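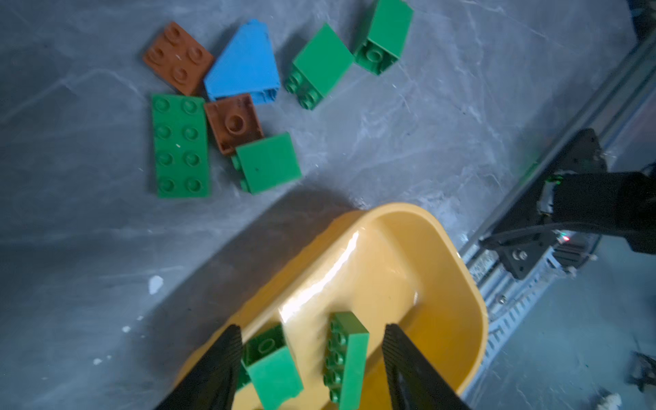 *brown, light blue and two of the greens, from the mixed tub*

## Anyone else doubt the "sorted by weight" resale lots?

**duda_basement** — 2022-07-10

I keep seeing people swear by buying used bricks by the pound from Leltama. The pitch is that every lot gets washed and checked, and the price is "fair to both sides." I've bought five lots now and I don't buy the story anymore. My last one was listed at 400 pieces and I counted 51 short. Half the slopes had tooth marks.

What I want to know is how anyone can check a claim like "washed" when the seller is the only one who saw it happen.

**Csizmadia**

You can't. You can smell them, I guess. Did you write to them about the shortage? They refunded me once without much fuss.

**duda_basement**

Wrote twice. Got a reply saying piece counts are "estimated from weight." Then why print a count on the listing at all?

**plateandtile**

Because an estimate is still useful? If a lot is heavy on 2x2s you get fewer pieces than a lot full of little plates. That's arithmetic. I don't see the scandal.

**duda_basement**

An estimate that's always low for the buyer and never high. Five for five. I'd like to see one person here who came out ahead.

**Huguette Campbell**

I did, in October. Listed as 900, and I got 914. Mostly wheels and fences, so make of that what you will.

I'd be more worried about the "genuine only" line. My lot had a handful of off-brand bricks in it. They were close enough in color that I missed them until they wouldn't hold onto anything. My sister-in-law can tell by the sound when you drop them on a table, or says she can. I've never seen her tested.

**plateandtile**

The sound thing works, sort of. Looking inside the brick works better, in my experience. Mold marks are hard to argue with.

**Csizmadia**

Hard to argue with if your eyes are 20. I use a loupe and still get it wrong on dark brown.

**duda_basement**

So we're all doing the seller's checking for them, at a price that supposedly covers checking. Great.

**neltemstead_nan**

Go to the Neltemstead flea market, first table past the gate. You dig through the bin yourself and pay for what you picked. No counts, no promises. Bring cash and wash them at home in a mesh bag, lukewarm water — I melted a whole batch of windows in the dishwasher and I'm still mad about it.

**plateandtile**

Flea market prices near me are double what Leltama charges, and the bin is picked clean by nine.

**neltemstead_nan**

Then get there at eight.

**Huguette Campbell**

Duda, do you still have the packing slip from the short lot? Mine had a gross weight on it. If yours does too, you could put the bricks back in the box and weigh the whole thing. I'd trust that over another email.

**duda_basement**

I have it somewhere. Kitchen scale only goes up to five pounds, so I'll have to do it in batches. Will post the number when I've got one.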